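색깔 있는 식기와 상차림 시간에 관한 관찰
생활공간디자인 전공 3학년 과제 보고서
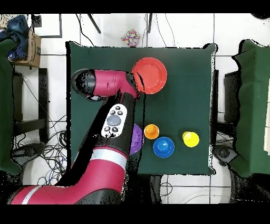
1. 주제를 정한 과정

우리 조는 처음에 식탁보의 재질을 주제로 잡았다. 면, 마, 합성섬유를 비교해서 컵이 얼마나 잘 미끄러지는지를 재려고 했는데, 첫 주에 해 보니 재질에 따른 차이보다 식기 색에 따른 차이가 더 눈에 띄었다. 같은 천을 깔아도 빨간 접시는 금방 찾아서 제자리에 놓는 반면, 천과 색이 비슷한 접시는 손이 한 번 더 머뭇거렸다. 그래서 지도 교수님과 상의한 뒤 주제를 바꾸었다. 바꾼 주제는 진한 초록색 천을 깐 정사각형에 가까운 식탁에서 식기의 색이 상을 차리고 치우는 데 어떤 영향을 주는가이다.

주제를 바꾸면서 앞서 쓴 계획서의 절반 정도는 버렸다. 다만 식탁보를 고르면서 조사한 내용은 2장에 일부 남겨 두었다.

2. 재료

식탁보는 진한 초록색이다. 후보는 흰색, 회색, 진한 초록색이었다. 흰색은 노란 컵의 테두리가 잘 안 보인다는 의견이 있었고, 회색은 실습실 조명 아래에서 전체가 어둡게 느껴졌다. 초록색 천 위에서는 빨강, 주황, 노랑이 모두 잘 구분되었고 파랑도 무리가 없었다. 천은 Grastex에서 자투리로 산 것을 잘라서 썼다. 가장자리를 박음질하지 않아서 조금 울고 선이 고르지 않다. 다림질을 두 번 했지만 접힌 자리는 끝까지 남았다.

접시는 얕고 둥근 빨간 접시를 썼다. 가운데가 평평하고 가장자리가 살짝 올라온 모양이다. 깊은 접시도 시험해 보았는데 겹쳐 쌓을 때 높이가 높아져서 제외했다.

컵은 작은 것으로 주황색, 파란색, 노란색을 기본으로 정했다. 파란 컵이 셋 가운데 가장 크다. 크기를 통일하지 못한 점은 조원들 사이에서도 말이 많았다. 처음에는 같은 크기로 맞추려고 Trelo의 어린이용 식기 세트를 알아보았으나 낱개로 팔지 않아서, 중고 가게와 조원의 집에서 모은 것으로 시작했다. 구입한 식기와 빌린 식기를 합하면 50개이고, 실제 관찰에 쓴 것은 그중 일부이다. 가장 비싼 것이 4,000원이었다.

3. 상차림 순서

식탁 한쪽에 앉는 사람을 기준으로 접시는 먼 쪽 가운데에, 컵은 가까운 쪽에 두었다. 보통 가정에서는 접시를 몸 가까이 놓지만 우리는 음식을 나누어 먹는 상황을 가정했다. 가운데 접시에 과일이나 과자를 담고, 각자 컵 하나씩을 가지는 방식이다. 이 배치에서는 손을 뻗을 때 컵을 넘어가야 하므로 컵의 위치가 중요하다.

컵을 놓는 순서는 다음과 같이 정했다.

먼저 접시를 놓는다.
왼쪽에 주황색 컵을 놓는다.
주황색 컵에서 조금 아래, 약간 오른쪽에 파란 컵을 놓는다.
간격을 두고 오른쪽에 노란 컵을 놓는다.

컵을 한 줄로 반듯하게 세우는 배치도 해 보았다. 보기에는 깔끔했지만 가운데 컵을 집을 때 옆 컵을 건드리는 일이 잦았다. 조금 어긋나게 놓고 한쪽 간격을 넓히니 그런 일이 줄었다. 어느 정도까지 어긋나게 놓아야 좋은지는 자로 재지 않고 눈대중으로 맞추었기 때문에 이 보고서에서는 수치로 제시하지 못한다.

4. 관찰 방법

같은 학과 학생들에게 부탁해서 상을 차리고 다시 치우는 일을 반복하게 했다. 차리기와 치우기를 합해서 한 번으로 세었고 모두 64번 기록했다. 기록지에는 시작 시각과 끝난 시각, 떨어뜨리거나 넘어뜨린 것이 있는지, 놓는 위치를 다시 고친 적이 있는지를 적었다. 참여자에게는 배치가 그려진 종이를 먼저 보여 주고 시작할 때 걷었다.

기록은 주로 오후 수업이 끝난 뒤에 했다. 창가 자리는 해가 질 무렵 밝기가 많이 달라져서, 5월부터는 안쪽 자리로 옮기고 커튼을 쳤다. 옮기기 전의 기록 가운데 시각이 빠진 것과 빛 조건이 너무 다른 것을 빼고 나니 쓸 수 있는 기록은 54번이었다.

5. 결과

접시를 놓는 단계에서는 거의 차이가 없었다. 빨간 접시는 하나뿐이고 크기도 컵과 다르니 헷갈릴 이유가 적었다. 위치를 고치는 일은 대부분 컵에서 생겼다.

컵 가운데 가장 자주 다시 놓은 것은 주황색이었다. 참여자들은 주황색과 노란색의 자리를 바꾸어 기억하는 경우가 많았다. 두 색이 비슷하게 따뜻한 색이라 종이에서 볼 때는 구분하더라도 막상 손에 들면 왼쪽인지 오른쪽인지 잊는다고 했다. 파란 컵은 자리를 틀린 사람이 적었다. 다만 파란 컵은 크기도 가장 크므로 색 때문인지 크기 때문인지 나눌 수 없다.

치울 때는 차릴 때보다 방법이 제각각이었다. 컵을 먼저 포개고 접시에 얹어 한 번에 옮기는 사람이 있었고, 접시부터 들어내는 사람도 있었다. 컵을 포갤 때 파란 컵을 맨 아래에 두면 안정적이었으나, 이것을 처음부터 아는 사람은 드물었고 두세 번 해 본 뒤에 바꾸는 식이었다. 걸린 시간은 한 번에 약 1분 안팎이었고 사람마다 차이가 커서 평균을 내는 것은 큰 의미가 없다고 판단했다.

식탁보와 관련해서는 천이 밀리는 문제가 있었다. 접시를 밀어서 옮기면 천이 함께 움직여 컵 위치까지 바뀌었다. 식탁 모서리 쪽에 집게를 끼워 보았지만 옷소매에 걸려서 뺐고, 이후에는 접시를 들어서 옮기도록 안내했다.

6. 기존 제품과의 비교

비교를 위해 Broletti의 단색 식기와 Soliman의 무늬 식기를 전공 자료실에서 빌려 같은 자리에 놓아 보았다. 단색 흰 식기는 초록 천 위에서 아주 잘 보였지만 누구 컵인지 구분이 안 된다는 의견이 나왔다. 무늬 식기는 반응이 갈렸다. 예쁘다고 한 사람도 있었으나 테두리의 무늬와 천의 주름이 겹쳐 보여서 산만하다고 한 사람도 있었다. 빌린 기간이 짧아서 반복 기록은 하지 못했고 의견만 받았다.

7. 한계와 남은 일

첫째로 컵의 크기가 같지 않다. 다음에 한다면 크기가 같은 컵을 색만 다르게 준비해야 한다. 둘째로 참여자가 모두 같은 학과 학생이라 색에 익숙한 사람이 많다. 어린이나 노인이 쓰는 식탁을 생각하면 결과가 다를 수 있다. 색을 구분하기 어려운 사람에 대해서는 처음 계획서에 넣었다가 시간이 부족해서 다루지 못했다.

보라색 식기를 추가하자는 제안도 있었다. 진한 초록색 천과의 대비가 주황색보다 약할 것으로 예상하지만 이번 기록에는 보라색을 따로 나누어 적지 않았다. 2학기에 같은 주제를 이어 간다면 보라색과 파란색을 나란히 두었을 때의 혼동부터 확인하려고 한다.

식탁보는 가장자리를 접어 박고 안쪽에 미끄럼 방지 천을 덧대서 다시 만들 예정이다. 사용한 식기 가운데 빌린 것은 모두 돌려주었고, 구입한 것은 실습실 선반 아래 칸에 보관하고 있다.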